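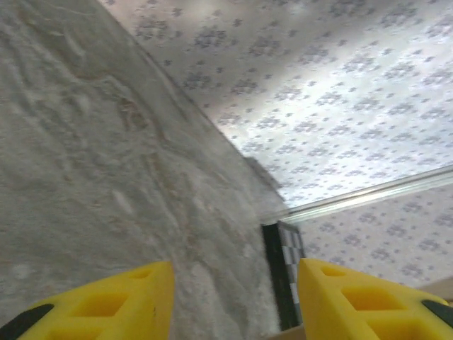
Photo: Team Surus, wrist camera

Thursday, robot club, 3:40 pm. Arm pose is still too tilted at the start, the wallpaper comes out diagonal and there is much glare on it. Both yellow fingers are in view, good. The checkered board is only a narrow piece behind the right finger – not enough for the Oden script, I think.

Did 25 runs today, 7 were stopped by hand. Next time: lower the wrist first, then open the gripper. Makokha branch is not merged yet, please do not update the laptop.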